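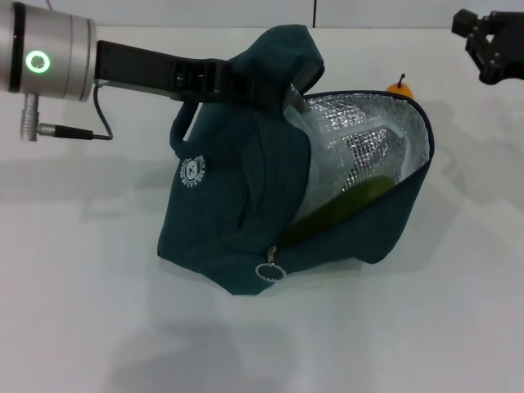

Workshop Tips: Picking a Gripper for Soft, Floppy Things

If you've only ever had your arm pick up blocks and soup cans, soft stuff is going to be a shock! I spent most of October swapping fingers and pads on my bench, and these are the notes I wish I'd had taped to the wall. They're for small two-finger grippers on a tabletop arm, the kind you'd run in a garage or a spare room.

Start with the bag, then the groceries
A fabric lunch bag is my favorite test object of all time. It folds, it slumps, it has a handle that gets in the way, and the lining behaves nothing like the outside. Grab it by the top fold and the cloth bunches up into a peak around the fingertips, so you see right away how much material the gripper has taken in. Leave it unzipped with a long vegetable inside and you have a load that can shift as well.

Long flat fingers or short fat ones?
I tried the Pomero long fingers against the Bitar stubby set. For cloth, the long flat ones win by a mile. They slide into a fold without shoving the whole bag across the table. The stubby ones are lovely on fruit and jar lids, but they pushed my bag over more often than they caught it. If you only want to buy one set, get the long ones and add pads.

Pads
Cut them from an old bicycle tube. Clean the rubber with dish soap first, let it dry overnight, and stick it down with thin double-sided tape. Don't run the pad right up to the tip! Leave a little bare edge or it will catch on the cloth and peel. The Deleris silicone pads are nicer to look at and grip better on foil lining, though mine picked up lint within a day. A wipe with a damp sponge brings them back.

Closing force
Go lower than you think. My controller takes a number from 0 to 300, and I'd been running everything flat out. At 200 a ripe persimmon gets a dent. At 32 the same persimmon comes up clean, and a fold of fabric still holds as long as the bag isn't loaded. For a bag with a cucumber in it I raise the number a little at a time until it stops sliding, and I write it on masking tape on the side of the controller (pencil, you'll change it).

Cables
Check how the cable hangs before you check anything else. A thin cable near the wrist wants a loose loop with enough slack for a full turn, and no more than that, or it will find the nearest handle or strap and hook itself. Finger-tighten the round screw-on plugs and go over them again after the first hour of running. I've lost two evenings to a plug that had backed off half a turn.

Cameras
A white tabletop is great for seeing dark cloth, but watch out for shiny lining. Foil throws back bright spots that move every time the arm does, and my Falia camera kept deciding they were objects. Turning the exposure down a step helped a lot. So did moving the desk lamp off to one side and bouncing it off the wall. Soft shadows are fine. Hard ones under the arm gave me trouble with anything dark green or navy.

Two arms
Oh, this is fun if you have the room. One arm holds the top of the bag up and the other reaches in. Park the second one high and well to the side while the first makes its grab, then bring it in slowly. Set the bag so the opening faces the arm that does the reaching. Sounds obvious, took me ages.

Zippers
Put a key ring through the zipper pull. Any plain metal one will do, and it gives the fingers something to close on. This was the cheapest improvement of the whole project and I've since done it to my coat.

Wear
I logged 3,000 grabs on the long fingers before the screws at the mounting end needed another tightening. The inner tube pads needed replacing well before that. Keep a spare pair cut and ready in a jar.

Last updated May 2020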